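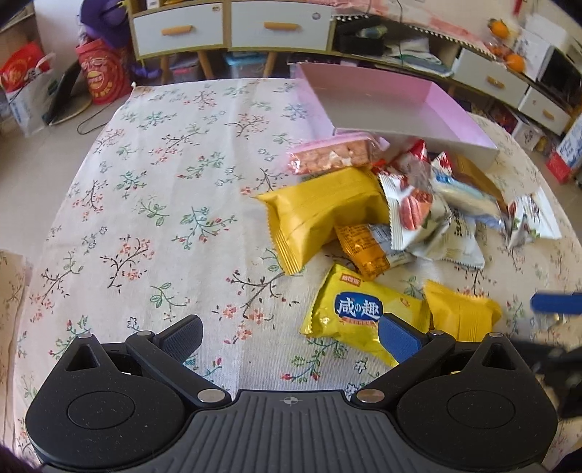 Fig. 1. Gripper over the table, open pink box behind the snack packets.

Project report: packing mixed snacks into a box with a hand-held gripper

1. What we set out to test

The proposal for this project claimed that anyone with a living room and a pair of hand-held grippers could collect useful training material for a packing robot. I was doubtful when I signed up and I remain doubtful in places. This report covers the build and the home trials. The policy training, which another group is doing on the Ortner arm at Findeck, will be reported separately.

The task sounds easy. Pick up wrapped snacks one at a time, put them in a shallow open box, stop when the pile is gone. People do it without looking. A two-jaw gripper has a much harder time, and most of my notes are about wrappers.

2. Set-up

The first trials took place on the bench in the Drutside shared workshop. They went well, and I think they went too well. The bench is flat, grey and evenly lit, and we had chosen packets of much the same size. A model that only ever sees that bench will learn the bench. I argued for moving to a home table with a patterned cloth and a proper mixture of packets, and lost a week of collecting time over it.

The cloth is the part I would defend hardest. It has branches, blossoms and leaves printed all over it, and some of the packets are busy too. If the software can't tell a wrapper from a flower, we should find out now.

The camera rides on the gripper, so the jaws are always in view. We logged everything in Vident, which did the job but is slow to open long recordings. The budget for consumables was 90 pounds and we stayed under it, mainly by eating nothing until the end.

3. Trials

The plan was 2,000 picks. We managed 1,000, and I would not call all of them good. My hand gets tired, and tired picks look different: the jaws come in lower and I start nudging packets sideways before closing on them. The proposal treats every pick as equal. I don't think they are, and I have marked the late ones so that they can be left out.

Using 2 grippers instead of one helped with packets lying on top of each other. It also made the recordings messier, with one tool wandering into the other's view.
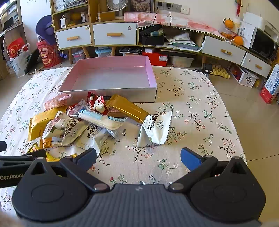

Fig. 2. Mixed pile in front of the empty box, with pecan packets to left and right.

Long clear packets are the ones I trust least. The edge is hard to find on the recording, and a pale filling against a cream cloth gives very little contrast. Shiny gold wrappers have the opposite fault, as they throw back whatever light is in the room. Serrated ends were the best place to grip, but you have to be able to see one first.

4. What the results can and cannot show

We have a set of recordings of one person's habits at one table. I would resist calling it a general data set, whatever the project page says. There was no second operator, no change of cloth and only one box. The background also stayed much the same, with the cupboard drawers turning up in recording after recording. A model could easily use the drawer handles to work out where the box is, and it would look clever until somebody moved the table.

I also have no figure for dropped packets. We meant to log them and the button was in an awkward spot, so the counts are too patchy to print.

5. Still to do

Repeat a short run in May with the table turned round and a different box. Ask Findeck to hold back the tired picks as a separate batch and compare. Move the log button to where a thumb can reach it.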